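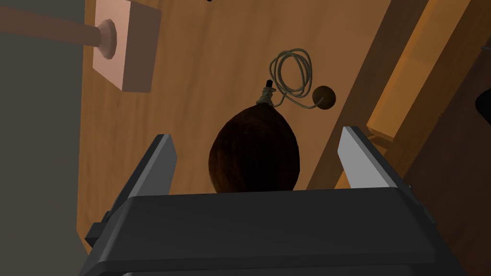
How to Read a Kitchen Gadget Review Without Getting Fooled

Most gadget reviews are written by people who got the thing free and used it twice. I wrote plenty of those myself, so take my advice with the same salt.

Step 1. Find out how long they had it. A can opener that works in week one proves very little. Mine from Akance was lovely until December, when the wheel started slipping.

Step 2. Skip the star rating. A product with 815 ratings and a perfect score makes me nervous. Go to the two-star reviews and look for the same complaint showing up more than once.

Step 3. Check the test. "Peels like a dream" means what, exactly? One carrot? I'd want to see potatoes, a squash, and something with bumps.

Step 4. Look for a comparison. My friend Gerrit Potgieter swears by his Rurnar peeler — he has never owned another one.

Step 5. Read the return terms before you pay. Seven days is short, especially if the clock starts when the box ships.

If a review passes all that, wait 4 days and see if you still want the gadget. I usually don't. The old peeler is still in the drawer, and it still peels.

Posted Nov 3, 2020 by Dariusz Makowska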